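**Copo de papel serve como porta-canetas na secretária?**

Tenho uma mesa branca, encostada a uma parede cinzenta, e as canetas acabam sempre no chão. Queria uma coisa simples e barata. O copo tomba?

---

**Resposta 1** (43 votos)

Olá! Serve, sim, e eu uso um há 2 anos (bem, não o mesmo, coitadinho!). Ponha uns seixos no fundo, ou arroz, e já não tomba com o peso das canetas. Guarde-as com o bico para cima, que a tinta não mancha o papel.

**Resposta 2** (2 votos)

Compre um da Vustari e pronto.

**Resposta 3**

Concordo com os seixos, mas acrescento que convém escolher um copo branco liso, de rebordo enrolado, que aguenta melhor a forma.

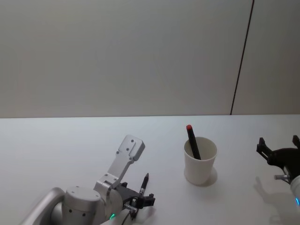

Se quiser decorar, faça-o antes de pôr o peso, com o copo ainda leve na mão. Eu forrei o meu com papel de embrulho em fevereiro e continua tão bonito! Depois diga-nos como ficou, sim?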